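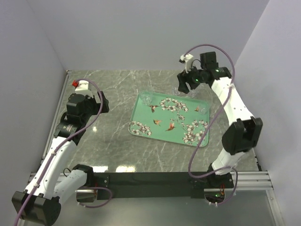

Clear glasses and a mint-green blossom tray on gray marble.

Do you really need a tray for your glasses?

I was against trays for years. They struck me as one more thing to wash, bought by people who like carrying four glasses across a room that takes 7 steps to cross. I still think most of what gets written about them is nonsense. But I've used one daily since March and I've had to give up a few of my opinions, so here is what I kept and what I threw out.

The claim that a tray "protects your countertop." Partly true. If your counter is real marble, acidic drinks will etch it. Lemonade, wine, tomato juice, all of them leave a dull spot that no amount of wiping takes off. A tray with a raised rim catches the drip before it gets to the stone. If your counter is laminate, you can skip this whole paragraph.

The claim that you should buy a clear tray to go with clear glasses. No. Clear glass on a pale or gray surface is hard to see, especially under a flat overhead light, and the one you don't see is the one your elbow finds. You want some color underneath. Mine is busy to the point of silliness, white blossom branches and little birds all over, hummingbirds mostly, and I would never have picked it for looks. But a printed pattern bends when you see it through a glass, and that helps a bit. Only a bit. A faint clear cup is still a faint clear cup, and I wouldn't trust any tray to fix that for you. Look before you reach.

Parking glasses next to the tray "just for a second." Everybody does it. Two on the tray, two on the stone behind it, and then somebody slides the tray back to make room. The rim hits the glasses low down, where they're easiest to tip. Either everything goes on or you leave a hand's width of bare counter all the way around. I prefer the first.

Where to set them. The usual advice is to space glasses evenly so it looks nice. It does look nice. It's also how you end up with one on each corner and a tray that dips when you lift it. Heaviest things in the middle, taller ones closer to your body, and keep the rims from touching. Load it square to the counter edge if you're going to pick it up, so both hands land in the same place on either side. A tray sitting crooked gets lifted crooked.

Non-slip mats. I tried the Gaststead liner, which came in a roll and was supposed to be cut to size. It held the glasses fine. It also held crumbs, water and a smell. A damp paper napkin under each glass does nearly the same job and goes in the trash afterward. My neighbor Seon-mi Jang swears by a thin cotton dish towel folded once, and I'll grant her that one, though it does cover up the birds she claims to like.

Drying glasses on a tray. Please don't. Upside down on a flat tray with a rim, the steam has nowhere to go and you get a cloudy ring inside. Use a rack, or prop each one so a little air gets under the lip. If they're cloudy already, try plain white vinegar on a soft cloth before you spend money on anything. If the vinegar does nothing, the glass is probably etched from the dishwasher and you can stop scrubbing.

Vinegar on marble, while we're at it. Keep them apart. Clean the glasses over the sink. I've read at least one tip page that has you do the whole job on the counter with a spray bottle, and I have to wonder what that person's counter looks like.

Washing the tray itself. Printed trays scratch. Soft sponge, dish soap, warm water, dry it right away. Check the maker's note about the dishwasher and then ask yourself whether you believe it. The rounded corners are where the sticky stuff collects, right up against the rim, and an old toothbrush gets in there better than any of the special brushes.

What to spend. A Postma tray in a shop near me was 27 dollars and a thrift store one was 4. I flexed both and set both on a flat shelf to see if they rocked. The cheap one was flatter. Do that test in the store, and if it rocks, put it back.

I still carry a single glass in my hand.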